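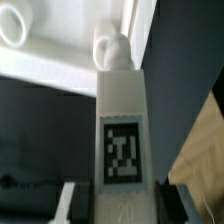 Stoltum label sheets, matte, for bins, jars, shelves, drawers, whatever needs a name on it. Peel, stick, done. Most plastic bins come with a number molded in and good luck reading it. White on white is the worst. Look at the 20 on the white block, barely darker than the plastic around it, and then the black and white square stuck on higher up. One of those you can read from the doorway. Dark ink, pale edge, flat spot on the plastic. Same idea with these sheets, only you write or print your own.

What you get
Pack of 5 sheets, square labels. Plain white or pale blue border. Blue border has been the faster seller, so if it shows as out of stock check back in May. Border is printed, won't rub off with a thumb. Sheets are perforated so you can tear off a strip and leave the rest in the drawer.

Laser printer or pen. Inkjet will smear, please don't. Ballpoint skips a bit on the matte side – felt tip is better. Pencil is fine for things that change, leftover paint, seed from last year etc.

Two kinds of glue, pick one at checkout:
Wetatmont – stays put. Garage, basement, freezer. Needs scraping when you want it gone.
Stitero – peels off clean from smooth plastic and glass. Not for the freezer. Not for raw wood either, it lifts at the corners.

If your not sure, get Stitero. You can always move up.

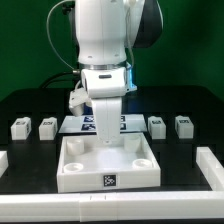

White on white: square tray with raised walls and posts.

Putting them on
Wipe the spot first. Dish soap leaves a film so rinse after. Let it dry all the way. Press from the middle out, hold a few seconds. Wetatmont needs 3 hours before it goes in the freezer, less than that and it will curl. Textured plastic is hit or miss, try a corner piece first. Curved jars OK if the jar is wide. Spice jars, cut the label down.

Label the side you see, lids get swapped. Same corner on every bin if you can, makes a big difference once they're stacked. Big plain words. "Lights – outdoor" beats "Holiday misc 2".

Shelf holders
The clear Barajas holders fit these labels and clip over a shelf edge. Sold seperately, 5 to a bag. Good if you move stuff a lot and don't want glue at all. They don't fit wire shelves. A wire version has been asked for, nothing to announce yet.
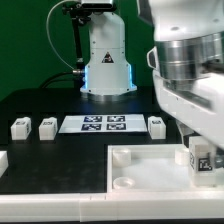 Can I write over an old label and keep using it?
Pencil comes off with a soft eraser, so those can be reused. With felt tip or laser print, stick a new label right over the old one. It hides dark ink fine.

Shipping and returns
Goes out flat in a card mailer. Orders in before noon leave the same day. Unopened packs can come back, opened ones only if the glue is bad – send a photo with the order number. Keep spare sheets flat and out of the sun.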